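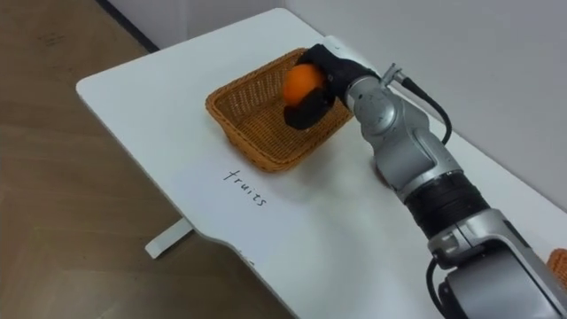
바구니 앞 책상에 적힌 'fruits' 글씨. 오렌지는 이쪽이다.

사무용품 정리업체 로마니우크(Romaniuk)가 프롤트게이트(Proltgate) 공용 작업실에서 책상 정리 행사를 열었다. 주제는 간단. 흰 책상 하나, 바구니 둘, 과일과 잡동사니 나누기. 2021년 1월 26일 화요일 오전에 시작해 점심 전에 끝났다. 참가비 없음.

규칙도 짧다. 먹는 것은 먹는 것끼리, 안 먹는 것은 다른 바구니로. 바구니 자리는 책상 위에 펜으로 바로 썼다. 스티커를 안 쓴 이유를 묻자 진행을 맡은 바실리나 하라심 씨는 "떼고 나면 끈적거려서 싫다"고 했다. 지워지냐는 질문에는 "아마도요". 작업실 측은 지워지는지 직접 확인하겠다는 입장이다.

바구니는 직사각형의 엮은 바구니. 뚜껑은 없다. 하라심 씨는 뚜껑 있는 통을 권하지 않는 편이라고. 열기 귀찮으면 결국 책상 위에 그냥 두게 된다는 애기다.

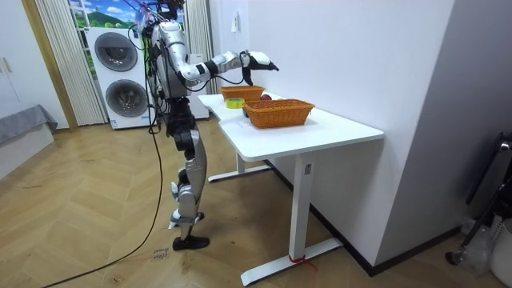 과일부터, 그 다음 나머지

순서는 과일이 먼저다. 사과와 오렌지가 책상에 나와 있으면 옆에 컵이 오고, 컵 옆에 종이가 오고, 그러다 책상이 없어진다는 게 하라심 씨 설명. 이날 과일은 두 바구니 사이에 간격을 두고 놓였다. 섞어 쌓아두면 아래쪽 것이 눌린다고 한다.

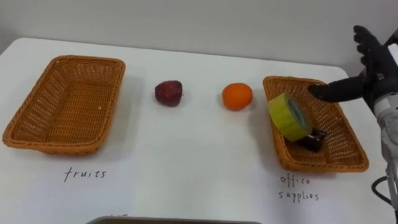

테이프처럼 작은 물건은 늘 골치다. 서랍에 넣으면 못 찾고, 꺼내 놓으면 굴러간다. 작업실 이용자 탄코 올라니얀 씨는 "작년에 산 테이프만 세어 봤는데 19개였다. 지금 어디 있는지 아는 건 하나"라고 말했다. 로마니우크가 권하는 방법은 얕은 바구니에 한 겹으로만 담기. 겹치기 시작하면 바구니를 늘리지 말고 물건을 줄이라고 했다.

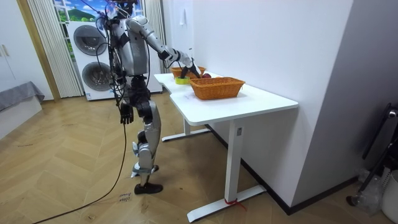 빨간 사과와 연두빛 도는 테이프. 같은 책상, 갈 곳은 따로.

다음 행사는 클로스테드(Clorstead)에서 열린다. 정원 40명, 선착순. 날짜는 아직 미정이고 정해지는데로 작업실 게시판에 공지 예정. 주방 선반 편도 준비중이라고 한다. 담당은 보흐단 막시미우 씨. 바구니는 각자 지참, 펜은 현장에 있음. 문의는 프롤트게이트 작업실 안내 데스크로.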